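Consigner une séance de suture robotisée : les règles que nous suivons

Niveau : vous savez déjà nouer un point au robot. Matériel : un bloc d'entraînement, du fil noir, la fiche de séance Underari.

J'adore cette partie du travail, et je sais que je suis minoritaire ! Une bonne fiche permet de reprendre une séance trois mois plus tard et de comprendre chaque geste. Sabine Engelhardt a rédigé la première version de ces règles à Reltthorpe, nous les avons reprises en mars avec quelques retouches. Notre archive compte 756 séances, toutes remplies de la même façon.

1. Avant de commencer

Vérifiez l'arrêt d'urgence, main sur le bouton, pas seulement du regard. Inscrivez ensuite la référence de chaque instrument et son nombre d'utilisations. Un instrument qui atteint la limite fixée par l'atelier sort du circuit, même s'il « marche encore très bien » (on l'entend à chaque fois).

2. Pendant la suture

Trois règles, à garder sous les yeux :
– les deux extrémités d'instrument restent visibles à la console dès qu'elles bougent ;
– l'aiguille ne quitte jamais le champ sans annonce à voix haute ;
– on tire le fil dans l'axe du nœud, lentement, et on s'arrête dès que le bord se soulève.

Le fil se tient par son extrémité libre chaque fois que c'est possible. Une mâchoire qui serre le milieu du brin l'abîme, et les dégâts se voient rarement tout de suite.

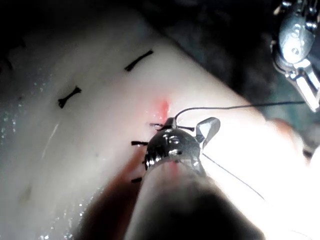 Un brin tendu vers le second instrument, deux nœuds déjà coupés court plus haut.

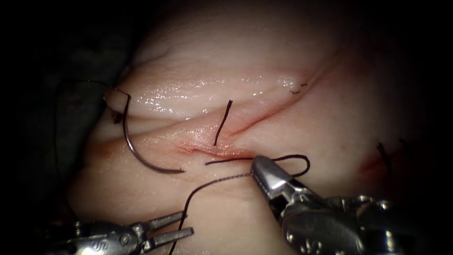
Aiguille posée à gauche sur le tissu, mâchoires de gauche ouvertes, fil tenu à droite. 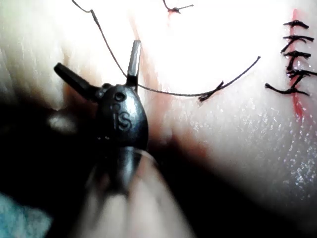 À droite, cinq points séparés se suivent le long de la ligne rouge.

3. Noter chaque point

Un point, une ligne. Indiquez le côté d'entrée, le nombre de demi-clés et tout incident : fil lâché, aiguille reprise, bord déchiré. Un point raté garde son numéro et le suivant prend le numéro d'après. C'est tellement plus simple à relire !

Benedikt Oltmanns ajoute un croquis de la ligne d'incision dans la marge. Je m'y suis mise aussi et je ne reviendrais pas en arrière – essayez au moins une fois.

4. Clore la séance

Comptez les aiguilles, ramenez les bras en position de repos, coupez la commande, puis signez. Dans cet ordre. La fiche comporte 11 champs obligatoires et un champ vide bloque l'enregistrement. Si une information manque, écrivez « non relevé » au lieu de la reconstituer de mémoire.

Version du 13 juin 2019. La grille vierge se trouve dans le dossier Cukel, onglet « Séances ».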